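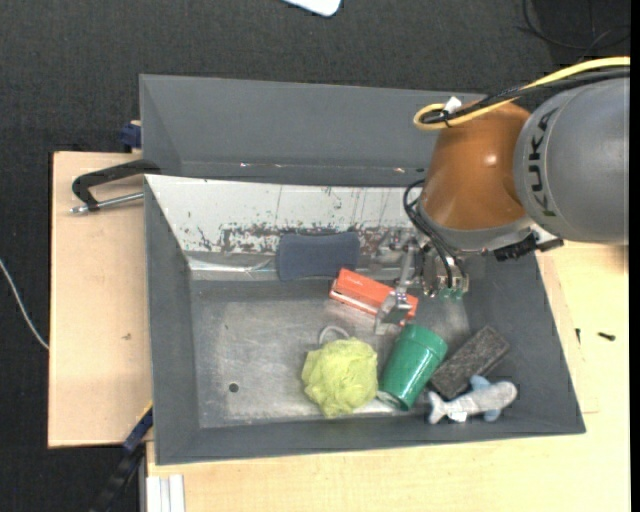

Fig. 11. Arm over the pick bin, gripper down near the orange-red box.

4.2 Setting up the bin region and the first grasp plan

Do this after hand-eye calibration (4.1). If the camera got bumped go back and redo 4.1, no shortcuts.

1. Start the Casent server on the planning PC. Wait for "ready" in the log. Takes a while first time.

2. Open Jergate, load your cell file, hit Connect. Arm stays in T1 for all of this section.

3. Draw the bin region. Click the inside corners at floor level, then the top edge. Walls slope inward so don't reuse the top outline for the floor, you'll get grasps planned inside the wall.

4. Add keep-out volumes. Back panel, plus every clamp holding the bin. Pad them generously. Cables and hoses on the wrist are NOT in the stock arm model, add the hose envelope from the Tools tab.

5. Capture a background with the bin empty. Then put the objects back in.

6. Run Segment. Check the overlay. One mask per object is what you want. Things that touch or nearly touch tend to get merged, raise split_level one step and run again.

Note: shiny strips and scratched metal give depth holes. Set hole_fill to 2. Higher than that and it starts inventing surface.

7. Run Plan. Default is 500 candidates, leave it. Anything scoring under 79 is hidden, use Show All if the list comes up empty.

8. Pick a candidate, press Preview. Watch the whole path, not just the end pose. Wrist clearance on the near wall is the usual problem.

CAUTION: Preview checks against the model only. A loose screw or tool on the table isnt in it. Clear the surface before you press Execute.

9. Execute at low override, hand on the enabling switch. Let go if the fingertip goes anywhere you didnt see in Preview.

Note: mesh and plush items. Depth edge is fuzzy, planner aims too high. Set z_offset per object class, negative is down. Small steps.

10. Save as a new cell file. Do not overwrite the Guerra default, other sections load it.

If Plan hangs: restart Casent only, leave Jergate open. Still hangs, send the log to Miroslava Zeman.

Last edit Mon 2 December, J. Camargo. Steps 4 and 7 chagned.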